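In Praise of Folding on a Table

My grandmother, Lempi Halonen, folded everything on the kitchen table, and for 50 years I thought this was one of her peculiarities, like her feelings about margarine. I folded on the bed, as my mother did, hunched over like a question mark, and by the time I got to the towels my back was complaining loudly enough for the neighbors to hear.

I have since come over to her side (she would be unbearable about it), and I'd like to make the case for a proper table, a light-colored one if you can manage it. Dark clothes show up on pale wood. You can see where a sleeve has gone, and you can see the lint, too, which I admit is a mixed blessing.

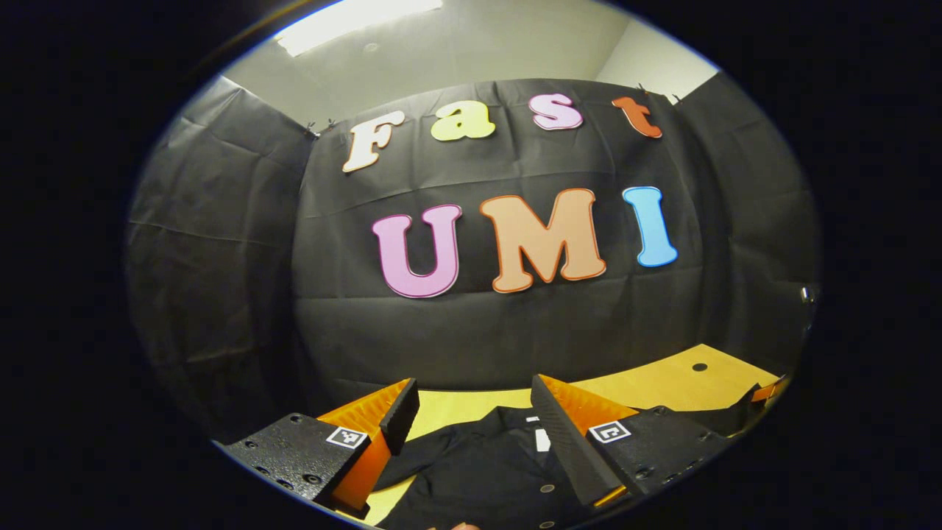
A folding spot also ought to be a little cheerful. Laundry is a chore we do again and again until we die, and I can't see why it should be done in the gloomiest corner of the house. My friend Marlene Schwerdtfeger keeps hers in a back hall with a bare bulb, and then wonders why the basket sits there until December. Put up some color! Big silly letters, a calendar, your nephew's drawing of a horse. It costs next to nothing and you'll stand there longer.

Then there is the matter of black shirts, which I own far too many of. A black shirt hides its own shape. I used to pick one up by whatever part came to hand and shake it around hoping for shoulders. Now I lay it down flat and look for the tag, and once I've found the tag I know where the neck is, and everything else follows from there, more or less. Smooth from the collar down, bring in the sleeves, and don't fuss over every wrinkle. 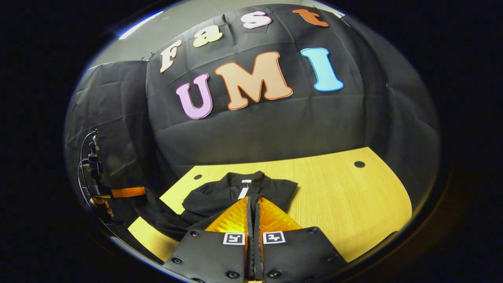

Black garment laid out on the table, white tag at the collar.

I give it 15 minutes in the evening, with the radio going, and I have grown quite fond of them. My stacks still lean. Lempi's never did, and she did the pillowcases last, so I do too.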